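Film Nights > Ullport Screening Room > Pre-show safety check
Last updated: 22 May 2018

I run through this list before every screening at Ullport, and my comments are from the last round (the Voicu double bill, great night!). Tick as you go and scribble next to anything odd.

[x] Aisles clear, both sides. Had to move a stack of programs.
[x] Exit signs lit. Left one flickers, new bulb ordered.
[x] Head count under 223. We were nowhere near it, sadly.
[ ] Row lights. Two out near the back, so I walked people in with a flashlight.
[x] Extinguisher in the booth, pin in, needle in the green. 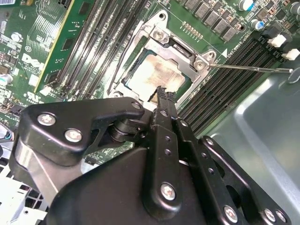

Can the doors be locked once the movie starts?
Never lock them, not even for a premiere. The exits have to open from inside the whole time people are in their seats, and that includes the credits.

[x] Booth vents dusted. Wow, there was a lot of it.
[x] Projector fan running before the lamp goes on.
[x] Cords taped down by the Asico speakers. I used the wide tape this time and it held right through both features.
[ ] Popcorn machine unplugged 20 minutes after the last batch. Forgot, went back, did it late.
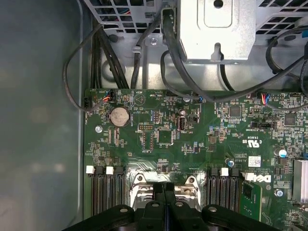 Black cables and green motherboard inside the metal case.

[x] House lights up slowly at the end. I still want a better dimmer, but that's for September.

Recent items
Ornulside Shorts: full lineup
Seat map for row 57 and up
How we pick the Sunday-style matinees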